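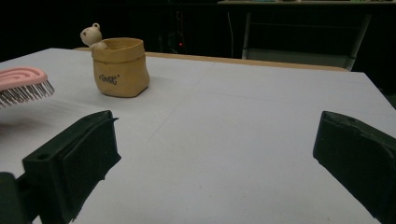
The Durnent sack pot in sand, on the white table in my back room.

Durnent Sack Pot, small, sand
Reviewed by Dorota Sobczak
Sat 16 December

I bought this pot from Oltuvico in February, so this is a review after most of a year of use. I paid full price. Mine is item 3503 in their catalog, the small one. There is a large one too, and I have not used it.

It is a ceramic pot made to look like a sack with the top rolled down. The color is a pale sandy beige with a light matte glaze. On the store page it looked close to yellow, and I nearly passed on it for that reason. In my house it is much quieter than that. On a dull day it goes a little gray.

The shape is better done than most of these. The sides bulge a bit and the creases are soft, so the whole thing reads as a full bag and you don't get the sharp pressed-in wrinkles I have seen on cheaper ones. The folded rim is the part I like most. It is thick enough to pick the pot up by, and I have done that almost every day without a chip.

Size

Small means small. It takes one little succulent or a cactus. I tried a basil plant from the grocery store and it was too top-heavy and dried out in no time. I moved it to a bigger pot after a week. If you want herbs, get the large.

The rim also leans in slightly over the opening. That looks good, but a plastic nursery pot has to be squeezed to go past it. One of mine cracked on the way in. I ended up planting straight into the ceramic.

Drainage

There is one hole in the bottom and no saucer in the box. Oltuvico sells a saucer separately and I think it should be included. I used a jar lid for the first month and then bought a plain cork mat from Kastimen, which fits fine. Water slowly. With a single hole it takes a few minutes to drain, and if you set it back on the table too soon you get a ring.

Cleaning

The glaze wipes clean with a damp cloth. Hard water leaves white marks under the fold where the cloth doesn't reach, and I use an old toothbrush and a little vinegar there. Soil dust settles in the creases too. It is not a lot of work but a smooth pot would be less.

Stability

The base is unglazed and a bit rough. Mine scratched a painted shelf before I noticed. I stuck four felt dots on it and have had no trouble since. It stands level and it is heavy enough that the cat has only knocked it once, onto a rug.

Compared with the Benavides

My neighbor Gilberto Bedoya has the Benavides bag planter, which is the one people usually ask about next to this. His is taller, and it comes with a saucer. The glaze is shiny and the folds are stiffer. It drains faster than mine. If the plant matters more to you than the pot, I would buy that one. For a shelf or a table where you mainly want something nice to look at, I prefer the Durnent.

Good: color, rim, weight, the soft shape.
Bad: no saucer, rough base, slow to drain, narrow opening.

4 out of 5. I would take off another half point if I had bought it for herbs. I have a second one on order for my sister, with the saucer this time.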